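4.3 The finger contact fault

We come now to the part of the work that cost us the most sleep, and that we think other groups will find more useful than the success rates in the previous section. During the second block of trials the Pander cell began to touch things it had no business touching. The contacts were light, they left no marks we could find, and for a good while the force log gave us no reason to believe they were happening at all. We would like to tell the story more or less in the order we lived it, wrong turns included, because the wrong turns say a good deal about how a fault of this kind hides.

The task, as a reminder, is the processor handling step of the desktop rebuild sequence. The arm approaches the gray holding tray, takes the CPU from its holder, carries it over to the socket, and waits for the check described in Section 3.2 before it lowers. The approach is the delicate part. The narrow finger has to come in low, close to the slotted rail along the tray's edge, and there is very little room for it to be wrong. In our first block, all 22 trials passed through this stage without a single flag, and we had come to think of it as a solved problem. We were rather proud of it, to be frank.

The first sign of trouble came on Thu 13 September, when Chak-lun Ho was going back through the wrist recordings for an unrelated reason (he was checking the exposure settings) and saw the tray shift very slightly while the arm was supposed to be hovering. He played it for the rest of us several times over. The shift was small enough that two of us did not see it until he put a finger on the screen and told us where to look. The force log for the same moment was flat.

Our first thought was the tray. It is a light plastic part and we had never fixed it down, so we supposed that a vibration from the bench might have nudged it. We spent the better part of a week on this idea, putting rubber pads under it and then clamping it outright, and with the clamp in place the shift did indeed go away. What we had done, of course, was hide the only witness we had. The finger was still arriving too low, and now it was pressing against something that could not move out of its way.
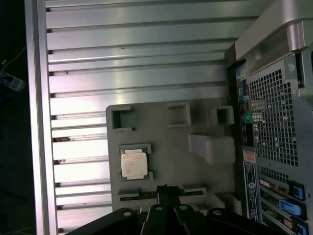
It was the clamped trials that finally gave us a clean look at the problem. With the tray held firm, the finger itself began to bend a little during the approach, and the bend showed up as a small disagreement between the commanded and measured joint angles. Nothing in our monitoring code compared the two during a hover. The check ran only while the gripper was closing, which had seemed perfectly sensible when we wrote it back in May, and which none of us had thought about since. Once we let it run through the whole approach, 3 of the next 33 trials raised a warning, and each of those warnings matched a contact we could confirm by eye on the recording.

That left two questions, namely why the finger was low and why the force sensor had stayed silent. They turned out to have separate answers, and we will take them one at a time.

The height error came from the way we estimated the pose of the tray. Our method, which we call Turuvow and describe in full in Section 3.1, fits a known outline to the edges it finds in the wrist camera view. It does well against a plain background. Our bench is seldom a plain background, and a gray tray leaning on a ribbed metal panel, with bright reflections running along the ridges, offers the fitting step a great many straight lines to choose from. In the faulty trials it had locked one side of the outline onto a ridge in place of the tray's own edge. The resulting pose was tilted only slightly, and the fit score was well above our threshold – in one case it was higher than the score for a correct fit. We had been treating that score as a measure of whether the answer was right, when all it really tells you is that the lines agree with one another.

The silence of the force sensor was our own doing. We re-zero the sensor at the start of each hover to remove the slow drift that comes with temperature, a habit we picked up on the older Kinholm arm, where the drift was bad. If the finger is already resting on something when the zero is taken, the contact force is folded into the baseline and disappears. The sensor was working exactly as it should. We had simply been asking it to forget what it felt just before we looked.

Either of these faults alone would probably have been caught. A tilted pose with an honest force reading would have stopped the arm on first touch, and a bad zero does no harm if the finger is in free air. Together they made a contact that was invisible to every check we had, in a step where the part being handled does not forgive rough treatment. No processor was damaged in our trials as far as we can tell from the boot tests, but we would put that down to the slow approach speed and a fair amount of luck.

We made three changes. The sensor is now zeroed once, at the raised park position, and the drift over a single trial is small enough on this arm that we can live with it. The joint angle comparison runs for the whole of every trial. And the pose estimate is taken from two viewpoints, with the arm moving sideways between them, so that a reflection mistaken for an edge will usually slide away from where the outline says it should be. If the two poses disagree by more than the tolerance in Section 3.1, the arm backs off and a person is called.

The last of these changes has a cost. The second view adds time to every cycle, and the arm now asks for help in some cases where, on review, the first estimate was perfectly good. We discussed loosening the tolerance and decided against it for the present. The Christodoulou bench, which has a matte surface and more even lighting, calls for help far less often with the same settings, and we suspect that a good part of the remaining trouble could be removed with a sheet of dull gray card. We have held off from doing so in the main trials, as we wanted the results in Section 5 to reflect the kind of bench people really work on.

One limit should be stated plainly. The two-view check depends on the reflections moving between views, and a painted or engraved line close to the tray would not move in the same way. We have not yet tested that case, and until we do, we would ask anyone using our settings to keep the joint angle comparison switched on even when the pose estimates agree.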